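Workshop Tips: Before You Pay for a Robot Arm Kit

The Conside bench arm is sold as a helper for home shops and kitchens. The base kit is 1297 dollars, and the one with the wrist camera is 1581. I had the camera version on loan through February and came away with more tips than enthusiasm.

Clear the bench first. The brochure says the arm works around clutter. Mine did its best sorting on a bare top, and the more I left out, the more time I spent resetting it.

Check your light. A shop lamp on one side leaves the other side black, and a small camera down at bench level copes with that worse than you do. Two cheap lamps did more for me than the 500 dollar vision upgrade Conside wanted to sell me.
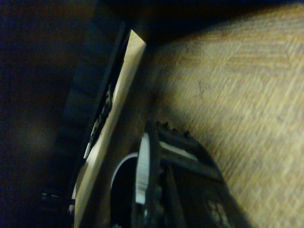
Can it take over sanding or cutting?
Leave those to your own hands. The kit is meant for picking up and setting down light things, and the warranty excludes power tools.

Wipe the finger pads with a damp rag before each session. Sawdust packs into fine ridges fast, and an old toothbrush gets out what the rag misses. Skip the Zundach cleaning fluid – dish soap works.

Mind your finish. Put down a scrap of felt wherever the gripper comes in low over wood you care about.

Joon-young Ma at the Gutcombe tool library has the Imrie arm, priced at 2474, and likes it better. I tried it one afternoon. It is quieter and the manual is readable, but I still put the screws away faster by hand. If you can borrow either one for a week, do that before ordering, and ask who pays return shipping.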